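## Buenas prácticas: nueva hoja de normas para las sesiones con pinzas manuales

Desde junio, todas las sesiones de recogida de demostraciones con ropa y textiles siguen la misma hoja de normas. La ha redactado Pallavi Bhatia a partir de las notas de los equipos de Nurus y Rustad, que hasta ahora trabajaban con criterios distintos. El cambio afecta a quien maneja las pinzas y también a quien revisa las grabaciones.

La primera norma es la más sencilla: antes de empezar se comprueban los tornillos y los pomos de los dedos en las dos pinzas. Un dedo con holgura no se aprieta a mitad de una toma. Se detiene la grabación, se ajusta y se repite desde el principio. 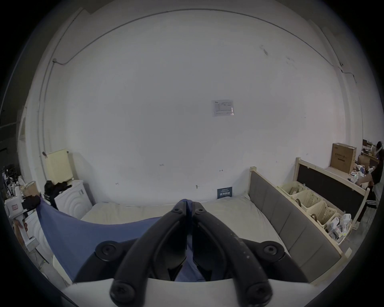

*Trabajo con una tela azul sobre la cama, con dos pinzas manuales.*

La segunda norma se refiere al tejido. La tela se agarra con las puntas y nunca con la mano libre, aunque se haya resbalado. Si hay que recolocarla a mano, la toma se cierra y se anota como interrumpida. Deepak Dwivedi pidió que esto constara por escrito, porque en la revisión anterior aparecieron 164 tomas sin ninguna anotación y hubo que volver a verlas una por una.

También cambia la forma de tratar el entorno. Los avisos de la pared se quedan en su sitio durante toda la sesión, igual que los muebles. Quien no participa en la toma puede seguir con su tarea, pero no cruza entre el operador y la cama.

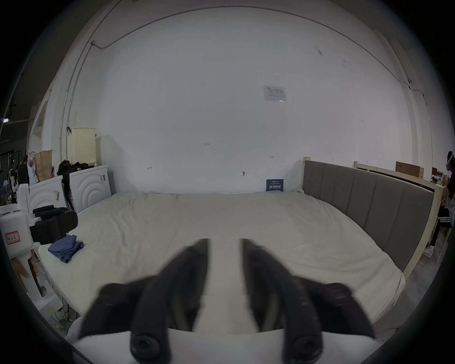
Para las tareas de plegado, la sábana no se alisa entre una toma y la siguiente. Las arrugas forman parte de los datos y corregirlas a mano da una superficie que luego no se encuentra en ninguna casa. Sunita Chaudhary propone ir más lejos y variar la posición inicial de la tela según una tabla – de momento queda como recomendación.

Quedan 2 puntos abiertos: la duración máxima de los turnos y el formato de las notas de incidencias. Satish Sachdeva recoge comentarios sobre ambos en la carpeta Tolen, donde está también la hoja completa. Quien tenga una sesión programada debe leerla antes y firmar la última página.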